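Akitz Opens Textile Sorting Room for Donated Caps and Bags

3 May 2026
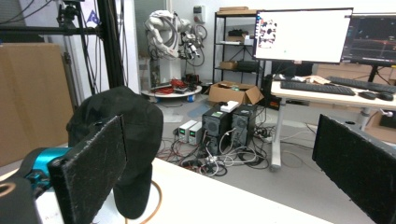 A black cloth item at the white worktable. Shelving and boxes stand behind.

Akitz, the clothing reuse association, has opened a room for sorting small textile goods at its premises on Burkero Street. The room will receive soft caps, cloth bags, scarves and similar articles that were previously handled together with coats and shoes at the main Drivden depot.

Small goods make up a growing share of what households give away. They are easily lost among larger garments, and many have been sent for recycling when they could have been worn again. Under the new arrangement, each article is unfolded on a table, checked for holes and loose seams, and placed with others of its type before it is packed for one of the association's 25 partner shops.

"A plain black cap takes as much care to check as a jacket does," said Shiuli Weerakoon, director of Akitz. "Dark fabric hides a worn seam very well. Our sorters asked for a proper table and good shelving, and we are pleased to provide both."

Articles that need minor repair will go to the Selvanayagam sewing workshop, which has agreed to take up to 20 boxes a month. Mending is limited to seams, linings and straps. Items beyond repair will continue to be sent for fiber recycling through the Drivden depot.

The room was fitted out over two months under the direction of Reginald Quintanilla, head of operations. Further shelving is planned for November, when winter donations begin to arrive in larger numbers.

"We ask donors to keep small items together in one bag – clean, dry and without hangers," Mr. Quintanilla said. "Pairs of gloves should be tied or pinned."

Donations are accepted at the Drivden depot during its usual opening hours. The Burkero Street room does not receive goods directly from the public.

Press contact: Thanasis Vasilakis, Communications Office, Akitz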